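Clothing swap returns to Warnora Hall

24 Jul 2021

After a year off, the neighborhood clothing swap is back. Doors open at 10 on the first Saturday of next month and we pack up at 2.

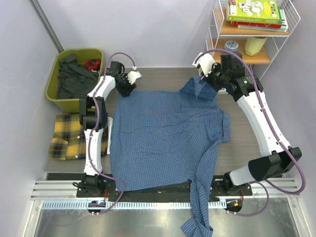
The rules are the same as in past years. Bring up to 10 items, get a ticket for each one, and trade your tickets for whatever you like. Unused tickets carry over to the next swap, which we hope to hold in April. Tickets from the last swap are still good if you can find them.

Clothes should be clean and ready to wear. A missing button is fine if the spare is pinned to the collar. We can't take underwear, swimwear or anything with a broken zipper – those go in the textile bin on Kirnitz Street, behind the library.

Last time we took in 313 pieces and almost all of them found a new owner. Men's shirts and kids' coats went first. We had too many scarves and not enough pants in larger sizes, so please check your closets for those.

You can drop things off early at the Pester Road entrance, Thursday and Friday evenings from 5 until dark. Use a bag with your name on it and pick up your tickets at the door on the day. Hangers are welcome but you won't get them back.

The mending table will be set up by the stage again, with thread, patches and two sewing machines. Small repairs are free. Hems cost a dollar.

Cafe Satti will sell coffee and rolls in the side room, cash only. Parking is tight – the lot behind the hall is closed for paving, so walk or take the bus if you can.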